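Tischmolton Domlow - Meterware und Zuschnitt

Startseite > Tischwäsche > Unterlagen > Domlow

Artikelnr. 2510
Lieferbar, solange Vorrat reicht
Stand der Seite: 10. April 2020

Unterlage für Esstisch, Werktisch, Bügelplatz. Beidseitig geraut, dämpft Geschirr und Besteck, die Decke darüber rutscht nicht mehr. Ohne Gummirücken - klebt also nicht auf geöltem Holz fest. Wer Gummi will: Modell Caldeira, weiter unten.

Gewebt wird Domlow seit jeher bei Fedholm, Ausrüstung und Zuschnitt bei uns. Neu seit letztem September: dichtere Einstellung, etwas weniger Fusseln beim ersten Waschen. Ganz ohne gehts nicht. Die ersten zwei Wäschen bitte allein, nicht mit schwarzen Sachen.

Technische Angaben
Material: 100 % Baumwolle
Gewicht: 405 g/m²
Stärke: 2,5 mm
Rollenbreite: 140 cm, auf Anfrage auch 180 cm
Einlauf: bis 5 %, bei 60 Grad auch mal mehr
Farben: Naturweiß, Sand, Schiefer, Flaschengrün
Kante: offen geschnitten oder gekettelt (Aufpreis)

Flaschengrün fällt von Partie zu Partie leicht anders aus. Wer zwei Stücke nebeneinander legen will, bitte zusammen bestellen, dann schneiden wir von einer Rolle. Nachbestellung im gleichen Ton können wir nicht zusagen. Muster schicken wir gern, Postkartenformat, kostenlos, maximal vier Farben pro Haushalt.

Maß nehmen: Tischplatte messen, dann entscheiden. Als Unterlage unter eine Decke schneidet man bündig oder einen Zentimeter kleiner. Als sichtbarer Bezug mit Überhang je Seite 15 bis 20 cm dazu. Runde Ecken können wir nach Schablone schneiden, Packpapier reicht, bitte "oben" draufschreiben. Bei Ausziehtischen das größte Maß nehmen und den Rest umschlagen, oder zwei Stücke, das ist Geschmackssache.

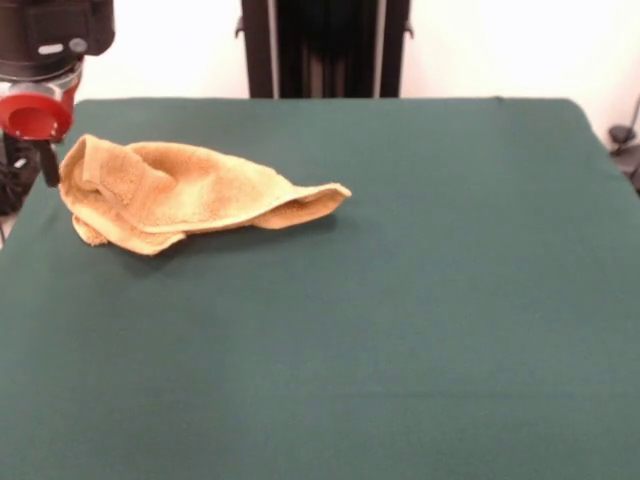
Wie bekomme ich die Liegefalten raus?
Mit Dampf von links bügeln, mittlere Stufe, ohne Druck. Danach eine Nacht flach liegen lassen. Knicke vom Versand gehen meist schon beim ersten Waschen weg, die ganz scharfen brauchen zwei Durchgänge.

Pflege
Waschen bei 40 Grad, ohne Weichspüler. Trockner nur kurz und kalt, sonst wird das Stück kürzer als der Tisch. Flecken gleich mit einem saugfähigen Tuch abtupfen, nicht reiben, sonst raut die Stelle auf und man sieht sie im Seitenlicht immer. Wachs: hart werden lassen, abbrechen, Rest mit Löschpapier ausbügeln. Krümel mit der Kleiderbürste in Strichrichtung. Staubsauger geht auch, aber Düse ohne Borsten.

Nicht geeignet für: heiße Töpfe direkt vom Herd. Molton hält Teller und Teekanne aus, mehr nicht. Bitte einen Untersetzer nehemn. Auch nichts für draußen, zieht Feuchtigkeit und trocknet langsam.

Preise
Meterware 140 cm breit: 17,80 Euro je lfm
Meterware 180 cm breit: 23,50 Euro je lfm
Ketteln: 2,40 Euro je laufendem Meter Kante
Schablonenschnitt: 9,00 Euro pauschal
Mindestabnahme: 0,5 m

Versand gerollt ab 3 m, darunter gefaltet im Karton. Wer auch kleine Stücke gerollt haben will, schreibt das ins Bemerkungsfeld, kostet 4 Euro mehr wegen der Hülse. Lieferzeit zur Zeit etwas länger - wir arbeiten in der Schneiderei mit kleiner Besetzung. Zugeschnittene Ware ist vom Umtausch ausgenommen, also lieber zweimal messen. Meterware ungewaschen und ungeschnitten nehmen wir 14 Tage zurück.

Passt dazu
Caldeira - Unterlage mit Gummirücken, für Glas und Lack. Nicht auf geölten oder gewachsten Platten. Artikelnr. 1773
Tunico - Halbleinen-Tischdecke, in allen Domlow-Farben außer Schiefer. Schiefer kommt noch, Termin offen.
Spannband für Tischdecken - vier Ecken, verstellbar, wird unter der Platte gekreuzt.

Fragen zu Sondermaßen bitte per Mail mit Skizze, telefonisch gehen Zahlen gern mal durcheinander. Antwort in der Regel am nächsten Werktag.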